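From: Sarita Dixit
To: reserve-logistics list
Subject: Re: Ration count for the February field exercise

Zane Krūmiņa wrote:
> The battalion wants our final ration numbers before we move to
> Kustik. I have 2803 meals on the sheet from the supply office, but
> the two companies coming from Clomow only signed for 1640 between
> them. Does the larger number include the engineers? Also, is anyone
> bringing the water trailers back from Pal, or do we ask for new ones?

Zane,

Yes, 2803 includes the engineers and the medical section. The 1640 is the two Clomow companies alone, and they signed before the headquarters people were added to their list. Please leave both numbers on the sheet with a note, so the battalion doesn't cut the total to match the signatures like last year.

The supply office will let us fill part of the order with canned meat for the night guard posts. Those cans go on a separate line and don't count toward the 2803.
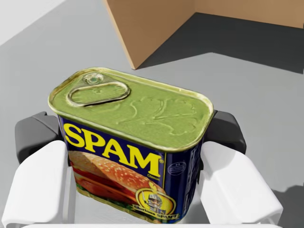 SPAM can with the pull-tab lid.

Anything in a can gets issued by the section leader at the post, and the empties come back with the morning truck. The range staff at Kustik charged us for trash left at two of the posts in the fall.

On water, the trailers are staying at Pal until the artillery unit is finished with them. I have asked Kolteck to deliver 800 gallons to the main gate and they want 14 days' notice, so I need a yes from you this week.
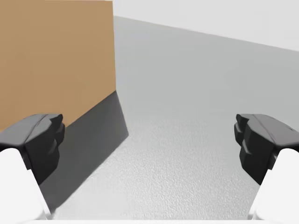
The loading plan for the trucks has changed a little. Rations go in first, against the cab, then tents, then radios by the tailgate. Every box needs the unit number and contents written on two sides before it leaves the building. A big plain cardboard-colored face with no printing or label on it tells the person at the other end nothing, and we lost most of an evening at Kustik opening boxes to find the stove parts. Use the black paint markers, as the others wash off in rain.

Drivers should be at the motor pool by 5:30 a.m. with their own breakfast. I still don't have a name for the second fuel truck.

Sarita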